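3.2 Finger pads and upkeep of the Femholm cell

The Femholm cell is the simplest of our stations and the one we learned the most from. It is a single table with one two-finger gripper and a small set of light objects, and nearly every lost hour in its first months could be traced to the pads on the inside of the fingers. We had expected cables, or the drive. The pads are cheap and dull to look at, and we have become very fond of them as a subject.

Each finger carries a flat black rubbery pad on its inner face. On hard, rounded objects the contact patch is a narrow line, so a small change in the pad surface shows up at once as slip or as a part that turns in the grip. Rings are the hardest case. A thin ring lying flat on the table leaves the fingers very little height to work with, and the tips have to come down close to the wood without pressing on it. Square blocks, by comparison, forgive almost anything, and we stopped using them as a check after the first week.

Pads were first changed only when an operator noticed trouble, usually by the third or fourth dropped ring in a row. In June we moved to a fixed routine, adapted from the one used at our Distthorpe site. Before the first run of the day, the operator opens the jaws fully, wipes both pads with a lint-free cloth and a little alcohol, lets them dry, and looks along each pad edge for fibers or crumbs. The tabletop is wiped afterward. Then the jaws are closed on a strip of paper and the strip is pulled by hand from each side. It should drag evenly. If it slides more freely on one side, that pad is cleaned a second time and, if nothing changes, replaced.

Replacement takes 39 minutes with the warm-up included, most of it spent on alignment. We change both pads together, even when only one is bad; a new pad facing an old one pulled parts toward the new side in every trial we made. After fitting, the zero position is taught again with the jaws closed, and the arm is sent slowly to the lowest approach height so that tip clearance can be checked with a feeler gauge at both fingers. The Cuypers controller stores the result under the pad set number – a small feature, but a wonderful one when looking back through a month of runs.

Under this routine, one pad set lasted 2750 grasp cycles before the strip test failed twice in a row. The set before it, cleaned only when someone thought of it, had reached 996. Two sets are not a study, and the object mix was not the same for both, so we make no claim about the ratio. Still, the change in daily work was a real pleasure. Operators began to trust the first run of the morning, and the log entries marked "unexplained drop" became rare enough that each one was worth reading.

Figure 4 gives the view from the gripper during a ring approach. Scuffing by itself did not prove to be a good reason to discard a pad, and several dull, marked pads passed the strip test with ease. Debris at the edge deserves more attention, particularly near the tip, where it can be caught between pad and part. Checking for it by eye is slow, and we are now trying the Sarasero inspection script on gripper views taken with the jaws open. Its false alarms on wood grain are still frequent.
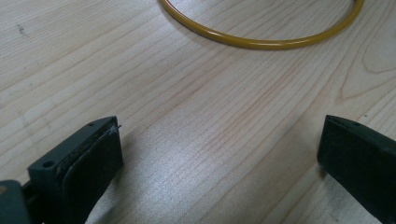

Figure 4. Open jaws short of a yellow ring on the wooden table. Faint scuffs show on the left pad, with a tiny whitish fiber or sliver at its upper tip.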